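Getting small parts out of drawers and into clear tubs
Speaker notes, Trimville storage and workroom evening

Slide 1. Title

Thank the hosts. Say where the fire door is. The talk runs 50 minutes with questions as we go, so people can put a hand up at any point. Handout is on the chairs.

Slide 2. Where we started

The workroom at Mukenora had one long wall of drawers. Labels on the fronts, most of them wrong. Washers in the drawer marked hooks, hooks in a coffee can on top. When a job needed a certain size of cap or disc, the usual thing was to open a new bag from the supplier and leave the old ones where they were.

By July the stock list said we held 2,000 loose pieces. The list was short. Don't give the real number here, it comes up on slide 9 and people like to guess.

Slide 3. What we wanted

One kind of thing per container. See what is in it with the lid on. Pick it up with one hand and put it down with one hand. Keep this slide short.

Slide 4. Opaque or clear

Pass the samples along the rows, gray bin first, then the clear one. Ask the front row to find the split ring in each.

The Takeda building used gray stacking bins for years and they hold up well. They don't crack and they don't show dust. The trouble is that each one gets pulled out and tilted before anyone knows what is inside. Clear plastic scratches and goes cloudy at the corners, and a frosted finish hides more than you would expect from the catalog. We still went with it. A cloudy tub tells you more than a gray one.

Slide 5. Tub and cup together

Main slide of the first half. Leave it up while you talk through the table.

The rectangular tub is the home container. The cup is for whatever is being handled right now, and it stays next to the tub so the piece travels the shortest distance. Pale tabletop helps a lot. Dark discs and rollers show up on beige and vanish on the old green mat. A printed mark in red is easy to spot too, so turn marked faces up if you have the choice.
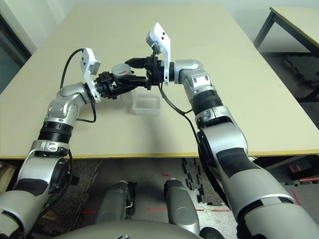

A reader of the first handout, signing as Nodoler, wrote back that the cup was a waste of table space and that a tub with a divider would do the same work. Small items hop the divider, was our answer, and you can't tip half a tub. Nodoler's second note said fair enough for discs, but that for anything longer than a finger the divider still wins. Read both notes out. It's a good point and we changed the advice for long items.

Slide 6. Table setup

Clear the middle. Tub flat, not propped on a book or a folded cloth. Cup to the left of the tub if you pick with the right hand, and swap them if you don't. Cables and cords go toward you and down off the near side. A cord lying behind the cup will catch a sleeve sooner or later.

Table edge: ours has a thin band of yellow along it. Handy as a line to keep containers behind. Painter's tape does the same on a plain table.

Slide 7. Round things

Slow down here. Round flat pieces cause most of the mess.

Hold a disc by the rim, lower it until it is over the tub, then let go close to the bottom. Dropping from high up makes it bounce and roll. Rolls of tape or wire go in flat. On edge they take less room, and then they fall over when the tub is moved.

Pause for questions. Someone always asks about magnets. Magnets get their own tub, on a different shelf.

Slide 8. Labels

Label the short side and leave the lid bare. Lids get swapped. Write the name people say out loud, then the size. We used supplier codes for the first month and went back to plain words. Pencil on paper tape lasted better than the marker, which rubbed off the plastic.

Slide 9. Results at Mukenora

Take a guess from the room first. Then show the recount: 90 kinds of item, and well over the 2,000 pieces on the list. Most of the extra was washers.

Two drawers are still unsorted. Say so. They hold springs, and springs tangle in every container we have tried. If anyone in the room has a method, get it written down before the break.

Slide 10. Costs and shopping

Prices are on the back of the handout. Buy tubs all from one line so the lids match. Cups can be anything clear with a flat base, including washed food cups. Check that the cup doesn't tip when empty.

Slide 11. Hands-on part

Two tables at the back, mixed parts in trays, tubs and cups stacked alongside. People can start when they like. Collect the cups at the end and count the lids before packing the car.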